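Quick write-up of how we run the word-list recall sessions, for whoever takes over the bookings in September. Written fast, between two of them. Fix what's wrong.

Covers the paper version only. The tablet version is Faraji's and works differently.

# Running a delayed word recall session

What it's for: reading someone a list of words, getting them to say back what they can straight away, then again after a gap. The difference between the two is what we're after. Simple task, very easy to spoil.

## What you need

- The Popescu pool (130 words, all common nouns, printed copy in the blue folder)
- Two score sheets per person, one immediate, one delayed
- Timer. Phone is fine, on silent, face down
- Jitel recorder, charged. Check the card isn't full
- Filler task booklet (the sums)
- Consent form, signed BEFORE the recorder goes on
- Pencils. Not pens, people fiddle with the clicky ones

Information sheet goes out by email the day before. Bring a spare anyway, half of them haven't read it.

## 1. Make the lists

Do this well ahead, not on the morning.

Draw the words at random from the pool with the Bodow script. It spits out one list per participant code. Print it, then read it through yourself. Random doesn't mean usable. Cross out and redraw if you see:

- two words that rhyme and sit next to each other
- an obvious pair (salt and pepper, knife and fork, that sort of thing)
- a run from the same family, e.g. three animals in a row
- anything that sounds like another word when read aloud. "Flour" is the one that always gets through. Score sheet says flour, participant means flower, and you can't tell on the recording

Write the participant code on the list and on both score sheets. Code only. No names on anything except the consent form, and that lives in a seperate folder.

If somebody is coming back for a second visit they need a new list with no words from the first. The script has an option for that, `--exclude`, followed by the old list's file name. Duyên forgot it once and we lost the whole visit.

## 2. Set up the room

Small room at Gorier if you can get it. The big one echoes and the recorder picks up the corridor.

Clock off the wall or turned round. Nothing with writing on it in the participant's eyeline: posters, book spines, whiteboard. Wipe the whiteboard properly. People will give you words off the wall without knowing they've done it, and then you've got intrusions which aren't really intrusions.

Sit at the corner of the table, not opposite. Opposite feels like an interview and they go quiet. Your score sheet should be tilted so they can't see you ticking.

Water on the table. Phone off, theirs as well, ask nicely.

## 3. Give the instructions

Read them off the card. Word for word, every time, even when you know it by heart, and especially then. Mwanaisha compared recordings from the first batch and we'd all drifted. One of us was saying "try to remember as many as you can", another was saying "just see how you get on". Not the same instruction.

The card says:

> I'm going to read you a list of words. Listen carefully. When I stop, tell me as many as you can. They can be in any order. There's no trick to it.

Then ask if they have questions. Permitted answers are on the back of the card. If they ask how many words there are, say "it's a medium-length list" and move on. If they ask whether they'll be tested again later, say "we'll do a few different things today". Don't lie, don't give it away either.

## 4. Read the list

Recorder on. Say the code out loud. Then read.

One word every 2 seconds. Flat voice, same loudness all the way. It's harder than it sounds, everybody speeds up in the middle and drops their voice on the last word, which tells them it's the last word. Practise with a metronome app. Practise on a colleague. Carter MacLeod will sit for you if you bring biscuits.

Don't look up after each word. Don't repeat one, even if a lorry goes past. Note the lorry on the sheet and carry on.

## 5. Immediate recall

Say "go ahead" and start the timer.

Tick the words as they come, but write the order number next to each tick as well. Order matters, people usually give the last few words first and we want to see that. Anything they say that isn't on the list goes in the box at the bottom, exactly as said. Repeats get an R.

Stay quiet. No "good", no nodding, no "mm". Silence is uncomfortable and that's fine, a lot of words turn up after a long pause.

Stop when they say they've finished, or when 3 minutes are up. If they stop early, ask once: "any others?" Once only.

## 6. The gap

Hand over the filler booklet. It has to be sums. It used to be a word search, which was daft in a word memory study, and anything from that period is marked W in the spreadsheet and left out of the main table.

The sums are there to keep them from rehearsing. Watch their lips. If they're clearly muttering the list, note it down, don't tell them off.

Small talk: none if possible. If they start chatting, answer politely and point them back at the booklet. Chat is full of words.

Length of the gap is on the session plan for that participant. It isn't the same for everybody, so look before you start, not halfway through.

## 7. Delayed recall

Take the booklet away, turn it over. New score sheet. Then from the card:

> Earlier I read you a list of words. Tell me as many of those as you can now, in any order.

Do NOT read the list again. Sounds obvious. It has happened.

Same scoring as before. Some people get upset here, mostly older participants, when they can't get more than a handful. Tell them that everybody loses some, which is true. Don't tell them their score, and don't tell them they did brilliantly. If they're properly worried about their memory, there's a leaflet in the folder that says to talk to their GP. Give them that. We aren't clinicians and we can't say anything about what a score means for one person.

## 8. Pack up and type in

Recorder off, say the time first. Thank them, travel form, show them out.

Type it in the same day. Later and you can't read your own ticks. One row per word per recall, which is why the sheet looks so big (1490 rows at last count). Don't sort it. If you must sort it, copy it first.

Columns that people get wrong:

- **Order**: the number you wrote by the tick. Blank if not recalled, not zero
- **Recall**: I or D. Nothing else
- **Intrusion**: the actual word, lower case
- **Note**: lorry, muttering, fire alarm, whatever

Then a second person listens to the recording and scores it blind on a clean sheet. Shabani Lyimo does most of these. Where the two sheets disagree, listen together and decide, and put both intials in the last column. Don't just go with the senior person's ears.

## 9. Things that wreck a session

- Starting late and rushing the instructions
- Reading from the wrong list (check the code twice, once on sitting down and once just before the first word)
- Someone knocking. Use the door sign
- Participant has done this sort of test elsewhere and has a method, usually making a story out of the words. Not a reason to stop. Write it down, ask at the end how they did it
- Hearing. Ask beforehand if they wear an aid and whether it's in

A session with one of these still gets typed in, with a note. Whether it's kept gets decided later by someone who hasn't seen the scores. 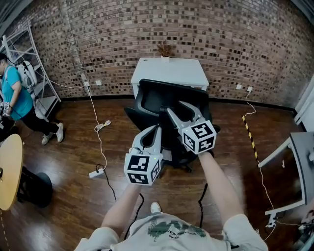 ## If you get stuck

Ask Mwanaisha Mollel about scoring, Faraji Owino about the script or the recorder. Room bookings go through the Gorier front desk, open from nine. Spare cards are in the folder pocket, please put them back.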